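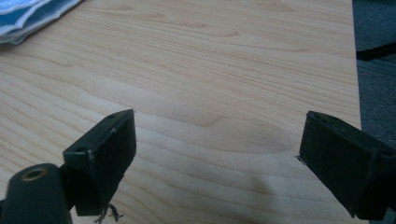
Light wood tabletop with cathedral grain. A folded blue and white cloth lies at the corner.

Search this site Enter keyword Go
May
By Sandamali Sultana

Tabletops come into Rezaul Selvanayagam's shop in Bralville with the same complaint. The owner says the surface has gone dull. Selvanayagam has refinished and maintained tables for 17 years, and he starts by asking what the table has been wiped with.

"Most of the time the finish is still there," he said. "What they are looking at is residue. Spray polish, dish soap, hand cream. It builds up where people sit."

His test takes a few minutes. He puts a lamp low at one end of the table and looks along the surface from the other. Worn finish shows as a flat area that does not change when it is cleaned. Residue smears under a dry finger and comes off with a damp cloth and a drop of plain soap.

The cloth matters more than the soap, in his view. He uses flat-woven cotton, folded twice, and turns it to a clean face after each pass. "A balled-up rag has maybe one side you can use. Fold it and you have several. When those are dirty it goes in the wash, and I don't put fabric softener in with it."

He wipes along the grain on every table, including those with a hard film finish, where direction should make no difference to the wood. The reason is scratches. Fine marks that run with the grain are difficult to see, while marks across it catch the light from a window. On pale wood with wide looping figure, there is no single direction to follow, so he takes the line of the straighter grain and keeps to it over the loops.

Chathurika Sikder, who handles finishing at the same shop, is stricter about water. Her limit for standing liquid is 15 minutes on a lacquered top and less on oil. "Edges go first," she said. "The middle of a table can take a lot. At the edge the coat is thin, and people lean on it, drag bags over it, and so on. Look at the edge before you decide the top is fine."

White rings are a separate matter. Sikder leaves them alone for a day, as many fade once the moisture has left the finish. If a ring is still there she warms it with a cloth and an iron on its lowest setting, for nearly 5 seconds at a time, and checks between passes. Dark rings mean the water has reached the wood, and she does not treat those without sanding.

Both advise against oiling a sealed top. The oil cannot get in, stays tacky, and holds dust. Selvanayagam said he strips this kind of layer from three tables in an average week.

Asked how often a table in daily use should be cleaned, he said a dry wipe each evening and a damp one on Thursday, or whichever day suits the household. "Pick one and stay with it - the top doesn't care which."

The shop does not sell polish.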